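Last updated: May 10, 2025

4.2 Floors, tables and the order of the work

We had supposed, when Loubna Mahrous and I first drew up the diary sheets, that people looking after a large shared room would begin with the floor, it being the biggest thing in it. The 831 diary entries from Hadside and Kiltitz told us otherwise, and I must say we were rather charmed by how firmly our diarists felt about it. Nearly 95 of them wrote, in one form or another, that the tables come first and the floor waits its turn. Older halls, with their high roofs and long pipes, brought their own grumbles about dust, and these we take up again in Section 5.

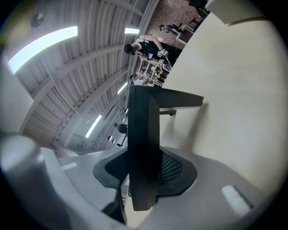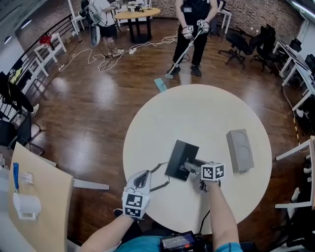

Figure 2. Inside the hall at Hadside.

Mopping was the job our diarists wrote about most warmly, and at the greatest length, so we have given it a little more room than we had planned. Ayodele Aliyu, who read every entry twice over, noticed how often they mentioned the business of working near other people without getting under their feet. A flat mop head on a long thin pole, like the pale blue one in use on the plank floor in Figure 2, lets a person stand upright and keep a polite distance from somebody busy at a table – and several diarists at Kiltitz said they would not go back to a string mop for anything. Polished boards came up again and again too, mostly because they show every streak when the light is on them.

Related items
Pemell: a year of shared cupboards
Yvonne Ashworth and Hye-jin Yang, Who wipes the table?
The Shawky diaries, November notes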